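Montoya Technical Institute
Course 2193: Visual Organization of Work Areas
Unit 4 Handout: Marked Locations and Color on a Tabletop
Instructor of record: Bereket Zeleke
Laboratory supervisor: Bautista Espinoza
Revised November 7, 2024

Purpose of This Unit

Units 1 through 3 dealt with storage: shelving, drawers, labels and the order in which items are returned to them. Unit 4 turns to the surface on which the work is done. Students will learn to describe a tabletop layout in writing, to mark a location so that it can be found without instruction, and to judge whether a surface is fit for marking. The exercises use small colored cubes. Cubes are plain enough that attention stays on where they are placed.

Students are expected to have completed the reading from Unit 3 before the laboratory meeting. Those who were absent for the labeling exercise should speak with Mr. Espinoza before beginning this one, as several of the terms carry over.

4.1 Terms

Location. A place on the surface that has been assigned to an item. A location exists whether or not the item is in it.

Outline. A closed line drawn or applied around a location. In this course the standard outline is square and black, with a light interior. Other shapes are discussed in Unit 6.

Resting area. The part of the surface where items wait before they are placed. It is usually toward the back or to one side and may be unmarked.

Field. The open surface between locations. The color of the field determines which item colors and line colors will be legible.

Vacant location. An outlined location with no item in it. A location that is partly covered is treated as occupied for the purposes of the worksheet.

Note that "vacant" and "unused" are different terms. A vacant location may be vacant for most of a shift and still be in regular use. Students have lost points on this distinction in the past.

4.2 The Field

A white field is the usual choice for instruction. It gives strong contrast with saturated colors and with black line work, and marks of wear are easy to find. It has one recognized drawback. Under strong light a white surface can become so bright that pale items, fine scratches and thin gray lines are difficult to see. The Naltis laboratory manual recommends adjusting the lighting before changing the surface, and this course follows that recommendation.

Any surface used for marking should be inspected first. Look for holes, seams, chips and stains. A stain beside an outline is permitted; a stain that touches the outline must be recorded on the worksheet under "Surface Condition." Mounting holes are a normal feature of many worktables and are recorded only if a cube placed over them does not sit flat.

Do not attempt to remove stains from laboratory tables with solvent. Report them to the supervisor.

4.3 The Outline

An outline must be larger than the item it is meant for. The inside edge of the line, and not the outside edge, defines the limit of the location. This matters a good deal with a thick line, where the difference between the two edges may be as great as half the width of the item.

The line should be continuous and of even thickness. Corners are to be square and closed. Where tape is used, the strips are butted at the corners. Overlapped strips create a raised corner, and a cube set against it will tilt. Printed outlines avoid this difficulty but cannot be adjusted once they have been fixed in place, so the layout should be tested with temporary marks first.

The interior of the outline is left light. Filling the interior with the color of the intended item was common in older layouts, including the original Idthorpe cards that some students will remember from the introductory course. The practice has been discontinued here. A red cube on a red field is poorly visible from across a room, and a supervisor checking the table from the doorway may read an occupied location as a vacant one.

4.4 Color

The teaching set contains red, green and yellow cubes. Each color is assigned by the student in the written plan, and the assignment holds for the whole exercise. It is not acceptable to exchange the meaning of two colors partway through, even where the plan is amended.

A single color does not look the same on every face of a block. The top of a cube is often the brightest face, and a side in shadow will seem darker. A yellow side in shadow can appear nearly orange. Students comparing a block with a printed color card should compare the top face only, and should do so at the table under the working light.

Color should never be the only means of identification in a finished layout. A considerable share of the public has difficulty distinguishing red from green. Exercise B therefore requires a second cue, such as position or a letter on the card, for every item. The cubes themselves are not to be written on.

4.5 Reference Pictures

The following pictures are to be studied before Exercise A. The second gives the widest view of the tabletop, with the red and green cubes toward the back and the black square outline vacant. The red cube appears close up in the first and the yellow cube in the third.

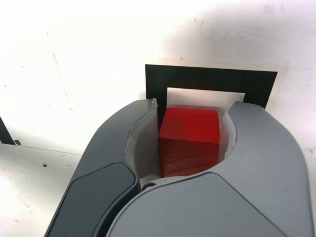
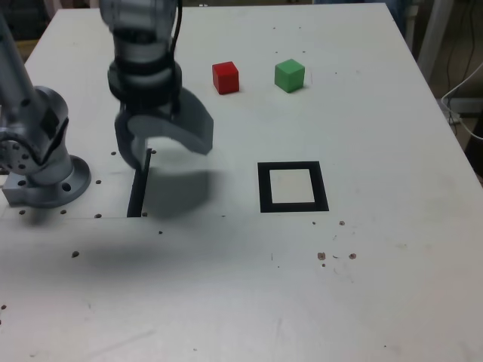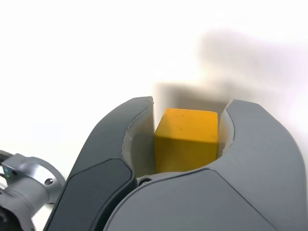
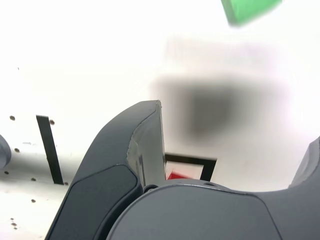
4.6 Describing a Layout in Writing

A written description allows a second person to set up the table without having seen it. Three conventions apply throughout the course.

First, state the side from which the table is described. "Left" and "right" have no fixed meaning until this has been done. The worksheet provides a box for it at the top of the page, and a worksheet with that box left blank will be returned.

Second, work from fixed features toward movable ones. A seam, a table edge or an outline is a fixed feature. Describe these before describing any cube.

Third, express short distances in widths of the item. "One cube width to the right of the red cube" is preferred in this course to a measurement in inches. It is quick to check by hand, and it survives the substitution of a larger set. Measurements in inches are required only in the final plan, where outlines are to be applied permanently.

The following is a satisfactory entry, taken from the Sarnent practice sheet:

"Viewed from the long front edge. One outline, square, centered left to right, closer to the front than to the back. Yellow cube two cube widths behind the outline and in line with its left side. Green cube one cube width to the right of yellow. Outline vacant."

The following entry is not satisfactory:

"Green is next to yellow and they are both behind the square."

The second entry may well be accurate. It would, however, permit a large number of different arrangements, and two students working from it would be unlikely to produce the same table.

4.7 Placement

A cube is correctly placed when its whole base lies within the inside edge of the outline and its sides are parallel to the line. A cube that lies within the outline but has been turned is recorded as "placed, not squared." A cube touching the line at any point is recorded as "not placed."

Placement is judged from directly above. From the side, the height of the cube hides part of the outline behind it, and a cube that is well inside the line can appear to be resting on it. Students should stand, lean over the table and look down before making an entry. Judging from a chair is the most frequent source of disagreement between partners in this unit.

Where partners disagree after both have looked from above, the more cautious entry is recorded, and the disagreement is noted in the margin. There is no penalty for a noted disagreement.

4.8 Laboratory Exercises

Exercise A. Description
Work in pairs in Room 1066. One partner arranges two cubes and one outline card on the table. The other writes a description according to Section 4.6. The table is then cleared and reset by the first partner from the written description alone. Record every difference between the two arrangements.

Exercise B. Marking
Prepare a plan for three locations, one for each color. Include the side of view, the resting area and the second cue for each item. Apply temporary outlines and place the cubes. Exchange tables with another pair and judge their placement according to Section 4.7.

Exercise C. Surface report
Inspect the assigned table and complete the "Surface Condition" section. Sketch the position of any hole, seam or stain relative to the nearest outline. The sketch need not be to scale — it should be legible to someone who has never used the table.

Return all cubes to the tray by color at the end of the meeting. Outline cards are stored flat, face up, in the second drawer.

4.9 Grading

The unit is worth 60 points. Exercises A and B carry 25 points each and Exercise C carries 10. Worksheets are due at the start of the next laboratory meeting. Late work is accepted with the approval of Mr. Zeleke, and requests should be made in writing.

Students who completed an earlier version of this unit in April should use the present worksheet. The definition of "placed" has changed, and scores from the two versions cannot be combined.

4.10 Questions for Review

Why is the inside edge of the outline used to define the limit of a location?

A table is described from the front edge, and the reader sets it up from the back edge. Which parts of the resulting layout will be wrong, and which will be correct?

Under what circumstances would a gray line be acceptable on a white field?

Reading for Unit 5: Sections 1 and 2 of the tray and fixture notes, available from the laboratory office.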